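Travelers' Advisory Board
Section: River and Upland Routes
Topic: Access to the Greven gorge road outside the main season

Posted by: k_atinga (Section Moderator)
1 Nov 2018

Members are asked to use this topic for all questions on the Greven gorge road and the boat service between Useck and Jallanska. Earlier topics have been closed. The road authority has confirmed that the upper section, 31 km in length, will remain open to light vehicles through the winter unless snow is reported at the pass. Coaches are to use the lower road.

Kekeli Atinga
Section Moderator

Posted by: arruda_a

I wish to register a disagreement with the guidance as written. The upper section is open in the legal sense, but I drove it last February and would not recommend it to any visitor unfamiliar with single-lane roads. There are two places where a descending vehicle must reverse to a passing bay with the drop on the driver's side. The lower road reaches the same village and passes the old ferry landing, where most people wish to stop in any case.

Adelino Arruda

Posted by: Amissah.Ekua

With respect to the previous member, the lower road does not offer the same journey. The view of the river bends from the pass, at 2112 m, is the principal reason for making the trip, and it cannot be had from the valley floor. I have driven the upper section in winter on several occasions without difficulty. A driver who sets out early and keeps to a low gear should manage it.

I would add a note on packing. The guesthouse at Jallanska is heated in the evening only, and guests should bring warm layers for the night as well as for the boat. Soft items travel best, as the boatmen stow all luggage in the bow and stack it closely.
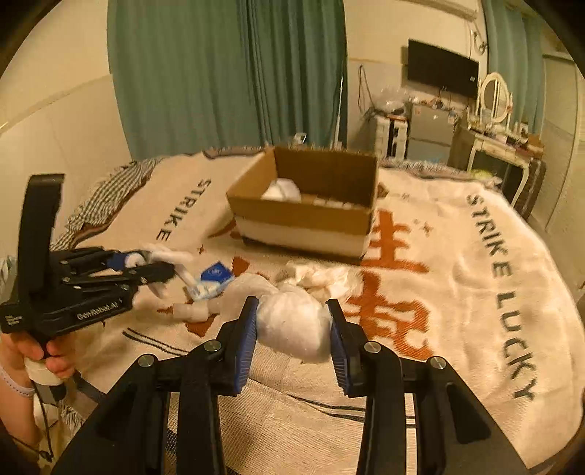 Is it possible to take the boat from Useck to Jallanska in February?

The boat runs in February by prior arrangement only, and the operator requires a party of at least six. Requests should be made at the landing office in Useck two days ahead.

Ekua Amissah

Posted by: s.nutsugah

The landing office was closed when I called there last winter, and a notice on the door directed visitors to the Bashir store across the square. The store accepted my booking and issued a paper ticket. The fare was 20 per person, payable in cash. Members may wish to try the store first.

Salamatu Nutsugah

Posted by: arruda_a

I accept the point about the view. My concern is with the word "light," which the authority does not define. A rented camper van is light by weight and still too wide for the second tunnel. I request that the first post be amended to state a width.

Posted by: k_atinga (Section Moderator)

The request is noted. I have written to the authority and will amend the first post when a figure is received. Until then, members with camper vans are advised to take the lower road.

Posted by: august_asante

May I ask whether the footpath from the ferry landing to the pass is still marked? My map shows it leaving the river at the second bridge — the local map shows the third.

Augustina Asante

Posted by: Amissah.Ekua

It leaves at the third bridge. The second was the old route, and the marks there have been painted over.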